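发件人：Nerea Robles
收件人：手织与纺线邮件列表
日期：2025-08-24
主题：Re: 双层织 vs. 拼幅，毯子到底怎么织宽

Tahmineh、各位织友好：

看到这个话题我立刻放下手里的梭子来回信了！先把原来的问题贴在下面，免得大家翻旧邮件。

> Tahmineh Ebrahimi 写道：
> 我的织机只有六十厘米宽，想织一条能盖住双人沙发的羊毛毯。
> 有人劝我用双层织，下机后展开就是一整幅；也有人说老老实实
> 织两条再缝起来。我担心双层织中间那道折痕洗不掉，又担心
> 拼缝的格子对不齐。手头的线是 Stilex 的双股羊毛，
> 捻度偏紧，灰蓝和燕麦两色。穿筘密度也请大家给点意见。
> 另外，4,000 米线够不够？

我两种办法都试过，今年四月刚下机的那条是双层织，现在就搭在我椅背上，越看越喜欢。折痕的事确实要当心。我第一次织的时候，折边那几根经线挤在一起，展开以后正中间一道深色的棱，洗了三遍还在。后来 Mojtaba Alipour 教我在折边处少穿两根经线，再挂一根粗尼龙鱼线在最外侧，梭子每次都绕过鱼线走，下机后把鱼线抽掉。效果好得让我在屋里转圈！中线还是能摸出来一点点，但要很仔细地找。

密度方面，你那种捻度紧的双股线，我会从每层每厘米四根试起，两层合起来就是八根。别嫌松，羊毛下水以后会自己长到一块儿去。我的样片在机上看着像纱窗，缩完以后软得不得了。请一定一定先织样片，二十厘米见方就行，洗法要和将来洗毯子的一模一样。

线量我按自己的本子给你报个数：经线用了 2,000 米，全部加起来是 3,098 米，包括样片和机头机尾的损耗，成品缩水后比双人沙发的靠背略宽。你有 4,000 米，我看很从容，剩下的还能捻流苏。不过你的门幅和我的不一样，算的时候把自己的缩率代进去。 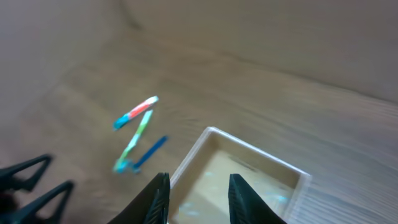

工作台上的浅口盒，浅色盒边

再说拼幅。Farzad Heydari 上次在列表里讲他用 Risness 老织机织的那条格子毯，三幅拼成，格子居然全对上了，我追着问了好几封信。他的办法是拿一条棉布带，把第一幅的每个色块边界用线标在带子上，织第二幅时把带子别在布边，一路往前挪着对。布带要在织机张力不变的时候标，松了劲再标就全乱了。缝的时候他用八字针，从两边布边各挑一个纬圈，针脚不拉紧，摊平了几乎看不见。

如果你的设计是大格子，我其实更偏向拼幅，因为双层织时下层看不见，错一根踩板要到下机才知道。我就有过一回，下层跳了整整十一厘米的浮线，最后拿缝衣针一根一根补回去，补到半夜，补完倒是挺得意的。素色或者横条纹就放心上双层吧。检查下层的笨办法：每织一掌宽，拿小镜子伸到布底下照一照，再把综框分开看看两层之间有没有粘连。羊毛容易互相抓住，开口不清爽的时候用手掌在筘前轻轻拍两下。

还有水洗。我用浴缸，温水，Avitz 的羊毛皂放一小勺，手压，不搓。每两分钟捞起一角看看，手感刚刚开始变厚就停。晾的时候平铺，中线那里趁湿用手指横着推一推，能把密度再匀开一些。

Walter Sotelo 问的 602 号色卡我也顺便回一句：那个颜色 Sandhu 改过染缸批次，新批偏绿。我把新旧两支并排放在窗边比过，差得挺明显，同一条毯子里最好别混着用，要混就隔纬交替着织，过渡会自然很多。

Tahmineh，你的灰蓝配燕麦听着就好看，样片织出来请务必发上来！要是决定做双层，穿综图我可以扫描给你，四片综就够，踩板顺序我写在背面了，字有点潦草，看不懂就来问。

Nerea

另：谁手上有多余的十二齿旧筘，四十五厘米以上的，我拿两团手纺的设得兰换。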